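Frequently Asked Questions

Hi! These are the questions I get most about my little soap and candle shop, Tonder. If yours isn't covered, use the contact form and I'll write back, usually the same evening.

Where do you ship?
Anywhere in the US. Canada is on my wish list, but the customs forms scared me off last time I looked. Maybe in January!

How much is shipping?
It's a flat 7 dollars, whether you buy one bar or a whole stack of them. Gift sets ship at the same price.

How long does an order take?
I pack twice a week, so figure on a few days before it leaves the house. The Ciruveck sets take longer (those bars need extra time to cure, and I won't send them out soft).

Can I get a basket instead of a box?
Sure, pick "basket" at checkout. Baskets cost a bit more and I don't always have the same shape on hand, so tell me in the notes if you'd hate a round one. Everything still travels inside a plain shipping carton.

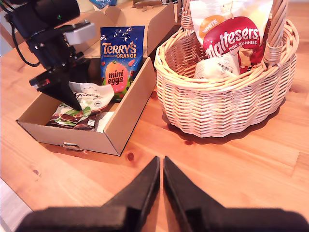
Cardboard box on the left, round wicker basket on the right.

Do you reuse packing material?
All the time. My neighbors leave their clean paper on my porch, and it goes right back out to you. If you'd like only new paper, say so and I'll do that.

Which candle smells the strongest?
Tamayo, easily. It's orange peel and clove, and one will fill a good-sized living room. Clurura is the quiet one, more like clean sheets. I burn that one in the bathroom.

Are the soaps OK for sensitive skin?
I make one with no scent or color at all, and that's where I'd start. Try it on your wrist first. I'm a soap maker and not a doctor, so ask yours if you have a skin condition.

Do you do wedding favors?
Yes, and I love them! My biggest order so far was 400 mini bars. Give me two months, please.

What if something shows up broken?
Send me a photo within a week and I'll mail a new one. You don't need to return the pieces.

Last updated December 12, 2025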